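Noststead tenants win back the right to dry laundry indoors

Tenants at the Maes apartments in Noststead can hang their washing inside again starting in March, after the building's owner, Prasa, dropped a rule that had been in the lease for 2 years.

The rule told residents to use the coin dryers in the basement. Prasa said at the time that damp air was causing mold in the north-facing units. Tenants complained that a single load often took two cycles and that the machines were out of order for much of last winter.
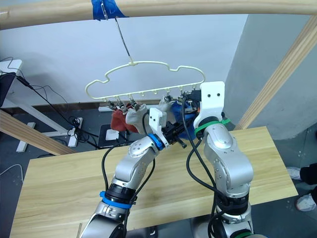 Socks on a clip hanger.

Under the new wording, small items may be dried in any room with a window or a working fan. Sheets and blankets still have to go to the basement or to the laundromat on Flundadham Road. Racks are not allowed in hallways or on the fire stairs.

A petition against the old rule was signed by roughly 100 residents and handed to the rental office in January. Prasa replied 4 weeks later with a draft of the new lease page, which will be mailed to every unit.

The company also plans to replace the bathroom fans on the north side, beginning with the top floor. It gave no date for the lower floors and did not say if dryer prices would change.
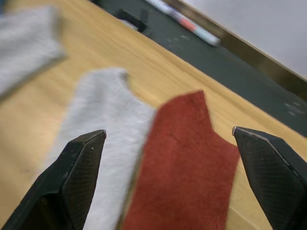 One tenant on the ground floor said the change was welcome but that the fans should have come first, as hers has been broken since last fall. The rental office is taking repair requests until 5 p.m. on weekdays.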